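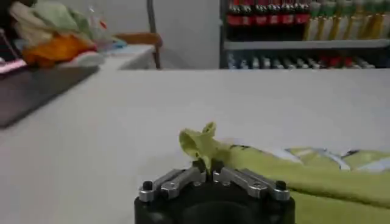

What is the best way to keep kitchen towels from smelling sour a day after they come out of the wash? Wash them apart from everything else, use less detergent than the cap tells you to, and get them fully dry before they are folded.

Sorry for the slow reply. I was away until Monday and am only now getting through the list mail. My notes are under the quoted part.

Haruna Kubo wrote:
> We moved to Orholm in July and the water is much harder than
> what we had in Bassey. My dish towels come out stiff and they
> smell again as soon as they get damp. I have been using
> fabric softener every load and it seems to make things worse.
> Is this the water, the machine or me? Also, does anyone
> still boil towels?

Probably the water and the softener together. Softener leaves a coating on cotton, and after enough loads the towels stop soaking anything up. Hard water adds to it, and extra soap that never rinses out adds more. I would stop the softener altogether and run two washes with no detergent, only hot water and a cup of washing soda. The first time I did this the rinse water was gray. Mine are plain cotton. For anything dyed a strong color, try one towel first.

After that I use half the detergent I used to. We have had the same front loader for 9 years and the smell was partly the machine. Pull back the rubber seal and wipe behind it, then clean the filter. Leave the door open between loads.

On boiling: I do it a few times a year, in the big stockpot, white cotton only, for twenty minutes. Microfiber should not be boiled. It goes flat and stops picking up water.

Drying matters more than I expected. Ours hang over the rail in the back hall, one layer thick, and they are dry by evening. When I doubled them over to save space – which I did for years – the fold stayed damp until the next morning. If you have a dryer, skip the dryer sheets for the same reason as the softener.

The towels I like best are the Erura waffle ones. The Flonen terry ones are softer but they take longer to dry and they snag. I have a few left over from the church kitchen, where we once washed more than 200 for the summer lunch, and those I keep for floors.

If the stiffness is still there after the soda washes, put half a cup of white vinegar in the rinse. Don't mix it with bleach.

The older thread on hard water is message 1029 in the archive. The part about soap flakes is out of date, but the rest still holds.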